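How Electricity Reaches Your Home
Himton Museum of Science: Pages for Young Readers

Every time you plug in a lamp, you are joining the end of a very long path.
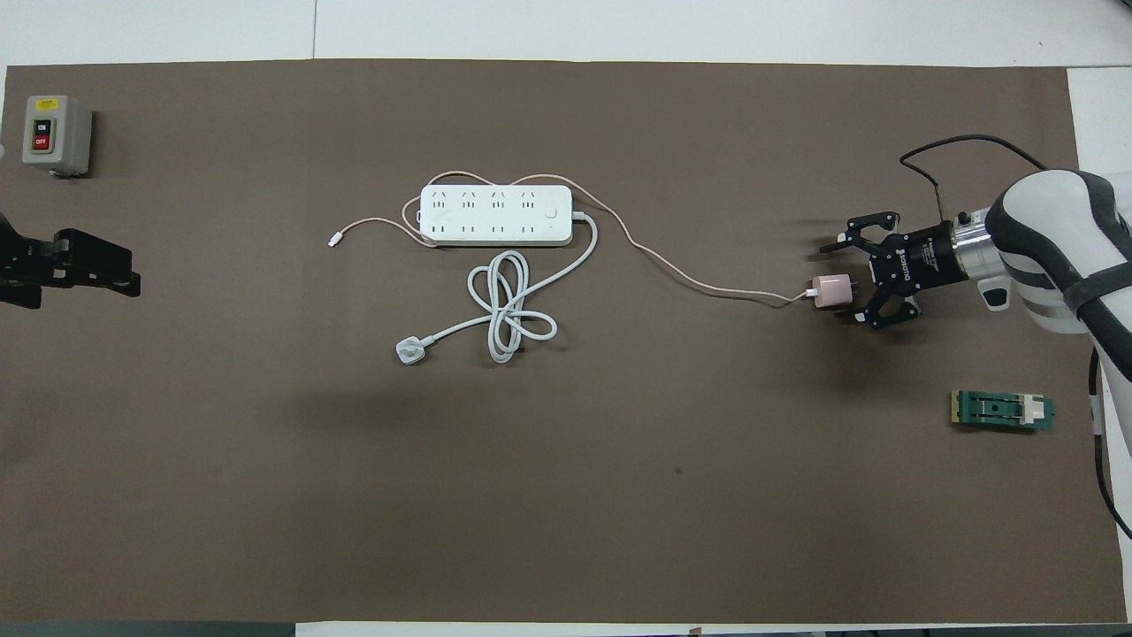 The path begins at a power station. Many power stations use wind, falling water or steam to turn a large machine called a generator. Inside the generator, magnets and coils of wire move past each other, and this makes an electric current flow.

The current then travels along thick cables held up by tall towers. The line that serves Himton has 437 towers and crosses the Cassim River twice. Electricity loses some of its energy as heat on a long trip. To waste less, engineers raise the voltage, or the "push" behind the current, before it sets out.

Such a strong push would be dangerous in a house. Near your town, the current passes through a substation, where machines called transformers lower the voltage. A smaller transformer on a pole or in a metal box lowers it again.

Words to know
Conductor: a material that lets current pass easily, such as copper.
Insulator: a material that current cannot pass through easily, such as rubber.
Circuit: a complete loop for current to follow.

Staying safe
Never put anything except a plug into an outlet. Keep water away from cords. Tell an adult if a cord is cracked or worn. Stay far away from fallen power lines.

Text by Fanni Kerekes. Reviewed by Kieran Greenwood, Education Department.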